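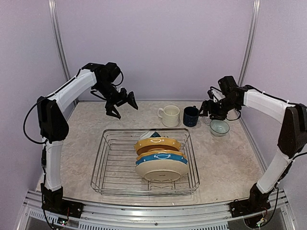 Pekholm is my little collection of kitchen vocabulary, the stuff people say at home and never bother to look up. I started it after an argument with my cousin Dinesh Bhattacharjee over whether you "do" the dishes or "wash" them (he says wash, I say do, we're still going). It's one plain text file, one entry per line, and you can open it in anything. Take a wire dish rack with plates in it: I have drainer, drying rack, dish rack and plate stand for that one, and I bet your grandma has another!

What's in it

121 entries so far, 65 of them sent in by people in Hendport and Ashworth. Each line has the word, what it means, where the person grew up and a sentence they'd really say. Tabs between the columns, no quotes around anything.

What's not in it

Recipes, brand names, and swearing at the oven. I did keep the swearing in a separate file called Filimness, but it's a mess and I'm not uploading it yet.

Known problems

The "where" column is whatever people typed, so you'll find towns, counties and one "by the lake". 5 entries have no sample sentence. Gaurav Bisht spotted that "skillet" was in there twice with different meanings - I left both, because both people were very sure.

Adding words

Send me a line in the same order as the file and I'll paste it in. Please don't fix other people's spelling, I like it the way it is.

Last update: Wed 17 July. Use it for whatever you want, just say where you got it.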